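Standards Group Minutes, 24th July
Handheld gripper work in home settings

Present: me (Freya Inskip, chairing and typing, so forgive the speed), Nadja Auer, plus the people from Metov and Hollis on the call. Cledar sent apologies and two pages of comments, which I read out.

1. Last time's minutes

Agreed, with one fix. I had written that Standley signed off on the April draft. They had only agreed to read it. Sorry, Standley!

2. Garment handling rules

This took most of the meeting, and I enjoyed it more than I expected to. Nadja has rewritten the section on two-gripper work with clothes and she walked us through it. The old text said "hold the item securely," and we all admitted we'd been reading that differently for months. Her version says which part of the garment gets pinched first (cuff or hem, never a drawstring or a hood edge) and asks that the second gripper stay open until the first has closed.

Metov wanted a rule that the bed or table be cleared completely before anyone starts. I was against it, and so was Hollis. People's rooms have stuff in them, and if we only ever write rules for bare tables we'll have lovely rules that fit no bedroom I've ever been in. We settled on this: keep the area within reach of both grippers clear of anything breakable, and leave the rest of the room alone.

Nadja also raised cables, and she's right. A loop of cable beside the hand is fine as long as it doesn't lie across the garment or catch a sleeve. We added that word for word. We spent a while on thick knits too - a bunched-up sweatshirt hides its own cuffs, so the operator should find the sleeve by eye before reaching in.

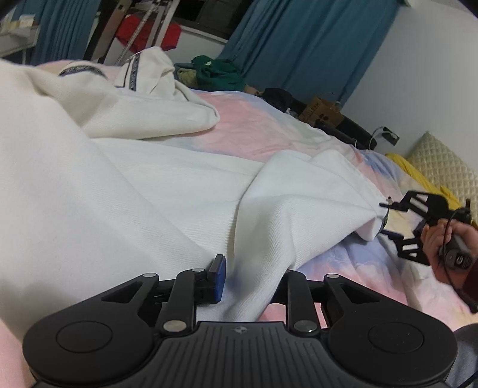
3. Record keeping

Cledar's comments were mostly about this. They'd like every session logged, including the ones that get abandoned halfway. Agreed without much fuss. The cap stays at 80 sessions per log file, and Hollis will stop splitting theirs by room (thank you, Hollis).

Metov asked if the 3000 older entries need relabeling to match the new garment names. Long pause on the call. We decided no, but new entries use the new names from now on.

4. Grip pad checks

Pads get looked at before each session and wiped if there's lint on them. Nadja wanted a fixed replacement date, I wanted to go by wear, and we left it open. I'll bring both wordings next time.

5. Actions

Nadja - clean copy of the garment section to everybody.
Me - grip pad wordings, and a reply to Cledar.
Hollis - one combined log.
Metov - check comment 164 on the shared draft, which still has no answer.

Next meeting when Standley has finished reading.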